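Giravero Plain Surfaces - Frequently Asked Questions
Answers for customers who bought, or want to buy, our light cream coating for tables and floors

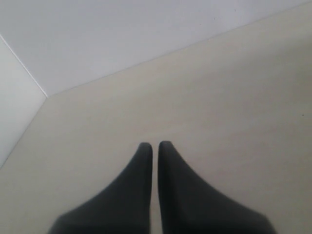
Please read the part about cleaning before you write to us. Most of the letters we receive in May, when people do their big cleaning, are answered there.

Is the color white or cream?
It is a light cream. Next to a cool gray wall it will look warmer, and next to a yellow wall it will look almost white. We advise you to order a sample card and keep it in the room for one evening and one morning.

Can I use the same product on a table and on the floor?
Yes. The coating is the same, only the number of layers is different. A table needs two layers and a floor needs three.

I see small dark dots after some days. Is the coating damaged?
Usually not. On a plain light surface every crumb and every bit of dust can be seen. Try first with a dry cloth. If the dot stays, put a little warm water on it, wait one minute and wipe again. Please do not scratch it with a knife.

Which cleaner is allowed?
Water and a mild dish soap. The Surnico soap we sell in the shop is good, but it is not necessary to buy it. Cleaners with sand or bleach make the surface dull, and this can't be repaired with polish.

How often must I clean it?
This depends on your home. In our own showroom we wipe the tables every evening and wash the floor on Wednesday.

Can I put a hot pot on it?
No. Use a mat also for teapots. A cup of tea or coffee is fine.

The surface has become gray in one corner. What can I do?
Mostly it is old soap which was not rinsed. Wash the corner two times with clean water only. If you still see a difference when it is dry, send us a photo made in daylight, without flash.

What does it cost?
The table set is 2300 rupees and the floor set is 2999 rupees. The sample card costs 100 rupees, and we take this amount off your first order. Delivery is 200 rupees for every order, small or large.

Do you also sell the gray wall paint?
No, wall paint is made by our partner Dromari. You can order it at the Pillai shop, where our sets are sold too.

Who can I ask if my question is not here?
Write to Senthil Gounder at the customer desk. He answers in English and Tamil, normally on the next working day. Please put your order number in the first line - without it he must search by name, and this takes longer.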